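Kanako Takagi
2022-03-12

1/ Some people asked me why I was so quiet after the Mottram match today. I was writing notes for the supporters' page and I wanted to be fair. So now a thread about our season, and mostly about our back row.

2/ First, the result. We lost by 2 points, at home, with a penalty in the last minute. The crowd was 3,127, the best we have had this season. I think many of them came to see Ashley Penrose start again, and for an hour she gave them a good reason.

3/ Ashley hurt her shoulder in September, in the away match at Plestetti. I was there and I remember how she walked off holding her arm. She missed almost 8 weeks of full training and then she had to wait for her place on the bench.

4/ I keep my match notes by hand, then I type them the same evening. My writing is bad, so if I wait until Monday I cannot read half of it.

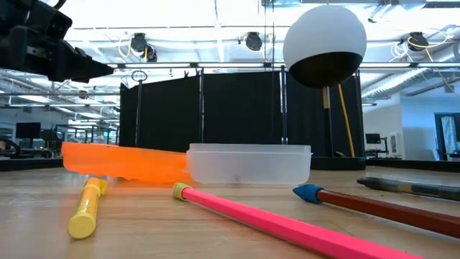

5/ From the notes: Ashley won two turnovers before the break, both close to our own line. The second one was the best moment of the match for me. Mottram had a scrum, they went wide, and she was already there when the center went to ground.

6/ Her carrying is not yet what it was. She takes contact a little too high, and Mottram read it well after the break. This will come back with matches. A player cannot learn it again in the gym only.

7/ About the coach. Terence Cheetham was criticized a lot tonight for taking her off with 20 minutes left. I understand the anger, but I do not agree with it. She was tired, she missed a tackle near the touchline, and the plan was always to protect her.

8/ What I do not understand is the bench. We had only one forward left who can jump in the lineout, and she came on too late. We lost three of our own throws in the last quarter. For me the match was lost there – not in the back row.

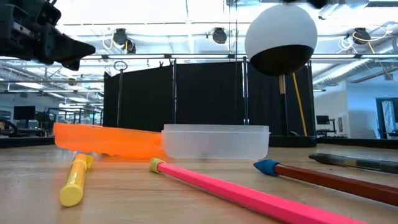

A wooden table, pencils and a pen.

9/ Pauline Crabtree kicked very well again. The conversion from the right side was difficult, with the wind coming across from the railway end. If she had been given the long penalty before the break, maybe we would be talking about a different score. The captain chose the corner and I would also choose the corner, most days.

10/ Some of you wrote that the referee was against us. I watched the last penalty again on the club video. Our prop was on her knees at the ruck and her hands were on the ball. It is a penalty. It hurts, but it is a penalty.

11/ Next is Lasico away. They have a heavy pack and they like to keep the ball near the ruck, so it is a good match for Ashley if her shoulder feels fine on Tuesday. I would start her again and keep her on the field for as long as she can tackle properly.

12/ For the people who asked about the bus: Cyril Stockdale has the list. Please write to him and not to me. I lost two names last time and I am still sorry about it.

13/ One correction to my thread from last week. I wrote that our second try against Plindel came from a maul. It came from a quick tap. Thank you to the three people who told me, and also to the one who told me with capital letters.

14/ The full notes go on the supporters' page tomorrow, after I check the spelling of the Mottram players. Good night, and thank you to everyone who stayed to clap both teams.

8 replies · 2 shares

© Kanako Takagi · Contact · Back to top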